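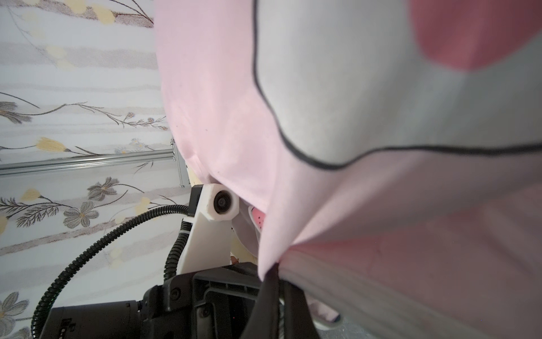
Clothing and Textile Collections: Frequently Asked Questions

The Dristhorpe and Flakstead Textile Reuse Scheme collects unwanted clothing and household linen from homes in both parishes. The answers below apply to all households in the scheme area. Terms used by the scheme may differ from those used by other collectors.

Who may use the service?

Any household in Dristhorpe or Flakstead may book a collection free of charge. Businesses, including guest houses and holiday lets, should ask for the trade rates before booking.

How do I book?

Bookings are made through Basis, our online booking system. You will need your postcode and an email address. Residents without internet access may book at the library desk in Flakstead during opening hours.

How much can I put out?

Each household may put out up to 4 bags per collection. Bags must be tied and should be light enough for one person to lift. Please do not use boxes, as these cannot be loaded safely.

What can you accept?

We accept clean, dry clothing of any size, paired shoes, belts, handbags, bed linen, towels, curtains and blankets. Items with missing buttons, broken zips or small holes are welcome. Please empty all pockets.

What can you not accept?

We are unable to take duvets, pillows, carpet, mattresses, soiled or painted items, or school uniform with a name tape still attached. Electric blankets should be taken to the household recycling centre.

Should I wash items first?

Yes. Items should be washed and fully dried before bagging. Damp fabric can spoil the other contents of the vehicle, and bags found to be damp will be left behind with a card.

What happens to my donation?

Bags are sorted by hand at our Dristhorpe depot. Wearable clothing is sold at the Yimyam shop or passed to local support services on request. Worn fabric is sold by weight for wiping cloths and filling.

Can I ask for an item to be returned?

Please telephone the depot within 2 working days of your collection. We will look for the item but cannot promise to find it. Once a bag has been sorted, its contents cannot be traced to a household.

Are collections made all year?

Collections run throughout the year except for the last week of July, when the depot is closed for stocktaking. Bags should not be left at the depot gate during this period.

How do I make a complaint?

Complaints should be made in writing to the depot, quoting your Basis booking number. A written reply will be sent once the matter has been looked into.

Page last reviewed: 29 October 2023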